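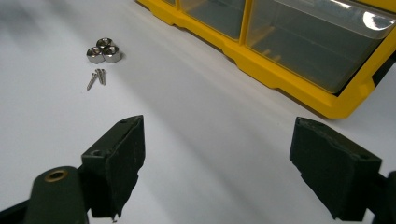
Small-parts kitting at Fismont is being handed over, bit by bit, to a robot, and the people who have done it by hand for years are the ones teaching it how. The company makes up fixing packs for flat-pack shelving and garden furniture at its works in Ukus, and every pack starts in much the same way, with hardware sorted on a pale bench beside a drawer organiser. Three nuts and three screws next to a yellow organiser may not look like much of a challenge, but picking up something that thin and shiny, over and over, is just the sort of job machines have always been bad at and fingers have always been good at. It has also been the job most likely to leave people with sore hands by Thursday.

The packing team have been working with hand-held grippers since the summer. They pick up nuts and screws with the gripper instead of their fingers, and the recordings are used by Surkeo, the firm supplying the robot cell, to train the arm that will take over the most repetitive packs. So far the team have recorded 3000 picks, and they have become remarkably good at it! Screws lying side by side were the worst to begin with (the gripper wanted both or neither), and there was a good deal of groaning in the first fortnight. Now there is a running contest between the early and late shifts, with the scores chalked up by the kettle.

What makes this such a cheering project is how much of it has come from the bench. The packers chose which packs went first. They asked for the bench lights to be moved because glare off the metal made it hard to judge where a screw ended, and the lights were moved the same week. They also pointed out that the order in which parts are picked matters a lot – nuts first and screws second leaves more room to work – and that order has now been written into the robot's instructions.

The cell itself goes live in December, on one line to start with. It will make up to 900 packs a shift, all of them from the plain end of the range. Mixed and special orders stay with the people, who will work at the two long benches by the window, and there will be a good many more of those orders once the new catalogue is out.

No jobs are going. All 48 people in the packing hall have had that in writing, and the works agreement also says that nobody will be moved to a different shift pattern as a result of the change without being asked. Pay for those who look after the cell goes up one grade after training. There were more names on the list for that training than places, so a second course has been added for the new year.

Not every worry has gone away. Some of the longest-serving packers like the rhythm of the plain packs and the chance to chat while they do them, and they have said they will miss it. The plan is for everyone to rotate through the benches, the cell and the checking station, with a review after the first full month. Seats at the checking station are being swapped for better ones too, after a long campaign by the late shift.

The Gunawan warehouse next door, where the finished packs are stored, will get its own open afternoon so that staff there can see the cell running and try the grippers for themselves. Families are welcome at the Ukus works that day as well, and the early shift has already promised a rematch.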